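The Night the Gripper Wouldn't Let Go

By Tsehay Gashaw
Dec 2, 2025

I have pulled hard drives out of more computers than I can remember, and I have never once thought of it as dangerous. Boring, sure. Bad for the knuckles, definitely! So when Surnstead, the recycling outfit where I've been hanging around since May, asked if I'd write about their robot pulling drives for them, I figured I'd get a nice gentle story about a machine that takes over a dull job. What I got was a stuck arm, a bent drive cage and a very long evening.

Let me back up. Old servers come in by the pallet, and every drive has to come out before anything gets shredded or sold. The robot (everybody calls it Witero, after the software that runs it) reaches into the open chassis, pinches a latch, pulls, and drops the drive in a bin. On a good day it's lovely to watch. It had done 2489 pulls before the one I'm going to tell you about, and the crew had gotten comfortable. I had too. I was eating a granola bar.

Pull number 2490 started out like all the others. The fingers went in, closed on the latch, and the arm began to back out. Then it stopped, and the whole chassis slid toward us across the bench with this awful squeal, maybe the width of my hand. One finger link had gone under a cable on the way in. The gripper was holding the latch and the cable both, and the arm was still trying to leave.

You'd think it would just quit, right? That's what I thought. There's a force limit for exactly this kind of thing. But the limit had been raised the week before, because Witero kept giving up on sticky latches and somebody had to walk over and reset it every time. I don't blame anyone for that. If my toaster popped early 3 times every breakfast, I'd turn the dial up and forget I did it.

So the emergency stop gets hit, and now we find out about the second problem. With the power cut, the fingers stay clamped. They're built that way on purpose, so a part doesn't fall on your foot in an outage, and I'm all for that. It does mean you have a steel cage, a live-looking bundle of wires and a very strong pair of fingers, all locked together, and the natural thing to do is stick your hand in there and start wiggling.

Which is what happened. A technician reached in from the side to free the cable, the latch let go all at once, and the gripper jumped. He got his fingers out with a pinched glove and a word I can't print. It could have been so much worse, and the room went really quiet for a minute.

The people from Sadeghi, who do the safety checks, came in and spent four days on it. I liked them a lot more than I expected to! They didn't scold. They asked to see the job done slowly, over and over, with the cables left the way they come off the pallet, all loops and tangles, and they kept asking where a person's hand would want to go.

The changes are pretty plain. The force limit is back down, and it takes two people to move it. Cables get clipped out of the way before the arm goes in. There's a release tool on a hook now, with a handle nearly as long as my forearm, and you use that, and the arm is locked out first. The rate has dropped and they'll be lucky to hit 2000 pulls by spring, and the floor manager told me she can live with it.

I asked the technician whether he still works that bench. He does. He showed me the glove, too, which he keeps in his locker, and then he went back to clipping cables.

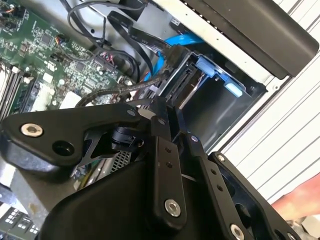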